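Rubrik: Kurzprosa / Arbeit & Technik

Abnahme

1. Lieferumfang

Das Paket von Vorkitz kam am Freitag um sieben Uhr vierzig in Puvberg an. Shahla Ebrahimi quittierte, trug den Karton in den Prüfraum und legte den Lieferschein neben die Tastatur. Laut Lieferschein enthielt der Karton ein Paar Handgreifer, Kabel, Halterungen und eine Kurzanleitung in einer Sprache, die der Übersetzer für Deutsch gehalten hatte. Die Miete betrug 749 Euro im Monat, kündbar zum Monatsende. Kauf auf Anfrage.

Ebrahimi prüfte seit elf Jahren Geräte für fremde Rechnung. Sie schrieb Berichte, die von Leuten gelesen wurden, die nur die letzte Seite lasen. Auf der letzten Seite stand eine Empfehlung. Sie lautete »Beschaffen« oder »Nicht beschaffen«. Eine dritte Möglichkeit sah das Formular nicht vor.

Auftraggeber war Borer, Einkauf. Borer hatte am Telefon gesagt, es gehe um das Vorführen von Handgriffen. Ein Mensch nimmt die Greifer in die Hände, erledigt die Arbeit, und eine Maschine lernt später aus der Aufzeichnung. Der Mensch solle dabei arbeiten wie immer.

»Wie immer heißt mit den Fingern«, sagte Ebrahimi.

»Mit den Fingern der Greifer«, sagte Borer. »Bericht bis Dienstag.«

2. Inbetriebnahme

Die Inbetriebnahme dauerte länger als angegeben. Die Kurzanleitung zeigte den Stecker von der falschen Seite. Nach dem zweiten Neustart meldete das Programm beide Greifer als linken Greifer. Ebrahimi vermerkte den Fehler, tauschte die Anschlüsse und vermerkte, dass er damit behoben war.

Tanabe kam um zehn, hängte seine Jacke an die Tür und fragte, wer vorführe.

»Du.«

»Warum ich?«

»Ich schreibe.«

Tanabe war früher in der Kommissionierung gewesen, Nachtschicht, Kleinteile. Er griff schnell und ohne hinzusehen. Das Verfahren verlangte, dass er hinsah. Bei den ersten Durchgängen kippte der Behälter, weil Tanabe ihn so anfasste, wie er ihn mit der Hand angefasst hätte: zu früh, schräg, mit einer Korrektur im letzten Moment. Der Greifer machte die Korrektur nicht mit.

»Er hat kein Gefühl«, sagte Tanabe.

»Kriterium?«

»Rückmeldung am Handgriff.«

Sie trug ein: Rückmeldung am Handgriff gering. Dann strich sie »gering« und schrieb »mechanisch, nur über den Abzug«. Das war überprüfbar.

3. Durchführung

Prüfaufgabe war das Umsetzen eines Kunststoffbehälters in einen Drahtkorb. Vorkitz nannte die Aufgabe im Prospekt »alltagsnah«. Im Pflichtenheft hieß sie Aufgabe 2 und hatte eine Startposition, eine Zielposition und eine Liste zulässiger Abweichungen. Der Deckel durfte sich nicht lösen. Zu den Kabeln stand im Pflichtenheft nichts. Ebrahimi ergänzte eine Zeile: Leitungsführung beeinflusst die Bewegung des Bedieners, insbesondere bei seitlichem Ausholen.

Gegen Mittag hatte Tanabe aufgehört zu reden. Er setzte die Greifer von den Seiten an, wartete, schloss, hob an, setzte ab, fuhr zurück. Seine Schultern bewegten sich weniger. Ebrahimi sah von der Tastatur auf und stellte fest, dass er den Atem anhielt, solange die Finger geschlossen waren. Sie suchte im Formular ein Feld dafür. Es gab die Felder Ermüdung, Blendung und Lärm. Sie schrieb es unter Ermüdung.

»Machst du das absichtlich?«

»Was?«

»Nicht atmen.«

Tanabe dachte nach. Er legte die Greifer ab und bewegte die Finger, erst die der linken Hand, dann die der rechten.

»Lernt sie das mit?«, fragte er.

»Aufgezeichnet werden Lage, Öffnungsweite und Kamerabild.«

»Also ja.«

Sie sah im Datenblatt nach. Über Pausen stand dort, dass sie beim Zuschneiden entfernt werden könnten, die Funktion sei ab Werk ausgeschaltet. Sie ließ sie ausgeschaltet und schrieb die Einstellung in den Anhang.

Am Nachmittag rief Borer an. Er wollte eine Tendenz. Ebrahimi sagte, eine Tendenz sei kein Prüfergebnis. Borer fragte, ob Tanabe es denn könne. Sie sagte, Tanabe könne es seit zwanzig nach zwölf. Im Hörer wurde getippt.

»Dann braucht man ihn danach nicht mehr«, sagte Borer. »Für diese Aufgabe, meine ich.«

»Das ist nicht Gegenstand der Prüfung.«

Tanabe hatte die Greifer wieder aufgenommen. Er fragte nicht, wer angerufen hatte. Die Spitzen standen einander gegenüber, dazwischen der Behälter, dahinter der Korb. Ebrahimi startete die Aufzeichnung und gab der Datei einen Namen. Das Programm schlug als Kürzel für den Bediener eine Ziffer vor. Sie löschte die Ziffer und tippte TANABE, in Großbuchstaben, weil das Feld nichts anderes annahm.

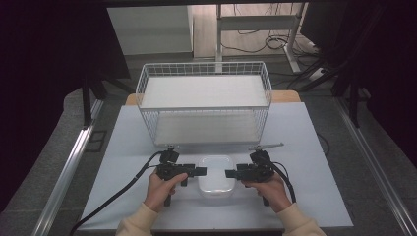 4. Empfehlung

Wird nachgereicht.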